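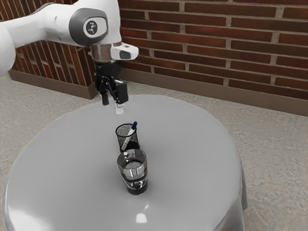 Unit 4: Shelf life, stock rotation and date marking
Handout to accompany the second lecture. Bring it to the practical.

4.1 Terms

Shelf life is the period for which a product, stored as directed, stays safe and keeps the qualities claimed for it. It has two limits, and they seldom fall at the same point. The safety limit is set by the growth of harmful organisms or the build-up of toxins. The quality limit is set by changes the buyer would object to: staling, rancidity, loss of crispness, fading, separation. The declared life must sit inside whichever limit comes first.

Primary shelf life runs from packing to opening. Secondary shelf life runs from opening to the end of use. A jar of mayonnaise may have a primary life of many months and a secondary life of a few weeks, and the label has to deal with both.

Open life and secondary life mean the same thing in this course. Some of the older readings use "in-use life".

4.2 Date marks

"Use by" is a safety mark. It is applied to foods that spoil quickly and could become a danger to health after a short time, such as cooked meats, fresh fish and ready-to-eat salads. Food past this date must not be sold.

"Best before" is a quality mark. Food past this date may be eaten, and in many cases sold, provided it is still fit. Tins, dried pasta, biscuits and frozen goods normally carry it.

"Display until" and "sell by" are instructions to shop staff. They have no bearing on safety and are a common source of confusion in the home. Boiko's notes on consumer wording (reading list, item 3) cover this in more detail.

A storage instruction is part of the date mark. A use-by date with no storage temperature on the pack is incomplete, and marks are lost for this in the exam every year.

4.3 What limits the life of a product

Water activity. Written a_w, on a scale from 0 to 1. Most bacteria will not grow below 0.91; most moulds stop at 0.80. Sugar and salt lower it, as does drying. Water activity and moisture content are different quantities, and a product can be high in one and fairly low in the other. Jam is the usual case.

Acidity. Below pH 4.6 Clostridium botulinum does not grow. Yeasts and moulds tolerate far more acid than this, so a pickle may be safe and still spoil.

Temperature. Chilling slows growth without stopping it. Listeria monocytogenes grows at fridge temperature, so chilled ready-to-eat foods are given short lives even when they look and smell sound at the end of them.

Oxygen. Drives rancidity in fats and supports mould. Vacuum packing and gas flushing remove it, but they favour organisms that grow without air. See section 4.6.

Light. Affects milk, beer, oils and some colours. Often forgotten when a product moves from a carton to a clear bottle.

4.4 Setting a life: worked case

Product: chilled chickpea spread, 57 g snack pot, made by Dovhaniuk and sold under the Bridby name. Target life 14 days at 5 °C.

Step 1. List the ways the product can fail. For the spread these were yeast growth, surface drying, oil separation and Listeria.

Step 2. Choose a measure and a limit for each. Separation was scored by eye against a set of reference pots. Yeast was counted by plating.

Step 3. Store samples under likely conditions of abuse as well as at the stated temperature. The trial used 5 °C throughout for half the pots and 5 °C followed by 8 °C for the rest, 80 pots in all.

Step 4. Test at intervals, closer together towards the expected end.

Step 5. Set the life at the earliest failure, less a margin.

Result: the pots held at 5 °C passed on all measures at day 17. Of those moved to 8 °C, the first yeast failures came at day 12. The declared life was set at 10 days. Rowena Dimaculangan, who ran the trial, did not accept the argument for 12 days with a firmer storage instruction, and her reasons are in the appendix to the lecture slides. Read them before the seminar.

4.5 Rotation in the store

First in, first out (FIFO) issues stock by date of receipt. First expired, first out (FEFO) issues it by date mark. The two agree only when deliveries arrive in date order. Depots that split batches between suppliers should use FEFO.

In the Jonus depot exercise, 41 of 100 cases sampled were out of date order under FIFO. The cause was a supplier sending part-pallets left over from an earlier run. Changing the receiving form so that the date mark was entered at the door brought the figure down over the following month. The full table is in Mazandarani, chapter 6.

Returned stock goes to a holding bay and is checked for date, seal and temperature record. It does not go back on the rack on the driver's word.

4.6 Points to revise

The difference between a safety limit and a quality limit, with one product for each.
Why removing oxygen can shorten a safe life.
Why accelerated testing works for dry goods and is unreliable for chilled ones.
FIFO against FEFO, using the Jonus figures.

Practical: water activity of six bakery products, food lab, 2 pm. Lab coats are required. The Pleneo meter needs 30 minutes to settle, so Stefaniia Kravets will switch it on beforehand. Write-ups are due at the end of June, handed in to Brock Carrier at the teaching office.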